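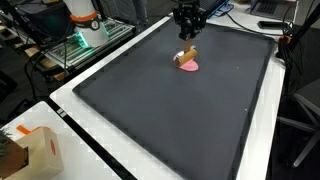 Pink dough under a small wooden rolling pin.

Atberg Baseball is looking for a scorekeeper and a few people for game day

Posted 2023-06-18

Hi all! I run the front office for Atberg, which mostly means I answer the phone, order the baseballs and worry about rain. We play in a summer league for college-age players and our home field is Alcaraz Park, the one with the short porch in left and the very loud scoreboard. I need some help for the second half of the season, so please read on even if you only half know what a fielder's choice is.

The big one is official scorer. You'd sit up in the booth with me, keep the book by hand and enter every play on the laptop as it happens. We use a program called Dideo – it's fine once you get the hang of it, and I'll sit with you for your first two games. You do need to know the difference between a hit and an error and be ready to stick with your call when a first baseman's dad comes up the stairs to discuss it (he will, bring snacks). Pay is $100 a game, $60 if we get rained out after the first pitch.

I'm also looking for two people to work the gate and one to run the music and read the lineups. Those pay $60 a game. For the reading job I'd love somebody who likes saying names out loud and will ask the visiting coach how to pronounce them first. Our shortstop has been three different people over that speaker this year.

First pitch is 6:35 and I need everybody there by 5:15. Doubleheaders start at noon and I pay those as two games. You have to be 16 or older for the gate and 18 for the booth. The booth is up a flight of steep stairs and it gets hot, so wear something light. Parking is free behind the Osari batting cages, just leave the first row for the team bus.

If we get along, there's more work later on. I run winter hitting clinics through December and I always need a hand feeding the machine and signing kids in.

To apply, write to me at Atberg Baseball, P.O. Box 364, or drop a note at the office window at 1771 Alcaraz Road before any home game. Tell me which job you want, which dates you can't make, and whether you've kept a book before. Softball counts! So does Little League. I'll get back to everyone, usually the morning after a game.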